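Packing bench notes, May, started 9:20

Coffee first, then the bags. Hubert Bielecka wanted the gift bag trial written up properly this time, so I'm putting it down as I go instead of trying to remember it all at the end of the day (last month's page was three lines and a coffee ring, sorry Hubert).

We have 116 bags to fill for the Presten open day and two kinds of bag to pick from. The brown ones from Sivero are stiff and stand up on their own, and I like them a lot, but they're narrow. Anything puffy goes in sideways and then the top won't close. The white ones from Jasińska are softer and wider and have the twisted cord handles. They flop a bit until there's something in the bottom, but after that they behave!

Did 6 of each before lunch. Same contents every time: the leaflet, the pencil, the small Ponelo notebook, one snack pack. What I found out is mostly about order. If the notebook goes in first and flat, it holds the bottom open and everything else has somewhere to sit. If the leaflet goes in first it curls under the notebook and comes out with a bent corner, and I've now bent four of them, so please don't ask for those back.

The handles are the slow part. The cords want to fall inward over the opening, and then you're pushing a snack pack down on top of them and fishing them out again afterward. I tried folding both cords outward over the sides before starting and that was much better. Hubert's idea was to clip them down with clothespins. It works, but then you have to take the clothespins off, so I'm not sure we've saved anything (he disagrees, and he can write his own entry).

Big snack packs: still my favorite problem. They're all air and shine and they slide around like fish. Pushing from the top just makes them pop back up. Better to tip the pack in on one corner, let it slide down the side wall, then straighten it with a flat hand.

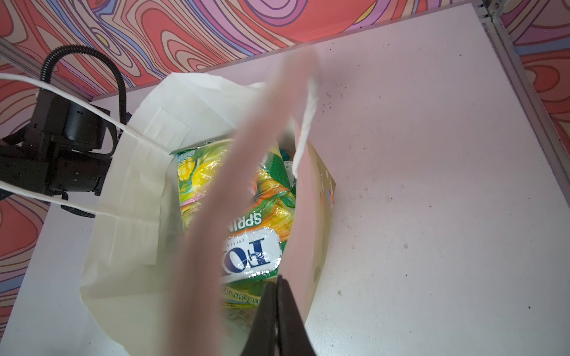 With the big packs I'd leave out the tissue paper altogether. I had a sheet on top of the first few white bags and it looked nice for as long as it took me to carry them across the room. Twenty sheets are back in the drawer under the scales if anybody wants them for something else.

So I'm leaning toward the white bags for all of it, handles folded out, notebook first. The brown ones can go to the front desk for the leaflets-only people.

Still to do: check whether a full bag survives being picked up by one handle, find out if Presten wants name tags, get more pencils. Also the tape gun is jamming again. I cleaned the blade at 2 and it lasted maybe ten minutes.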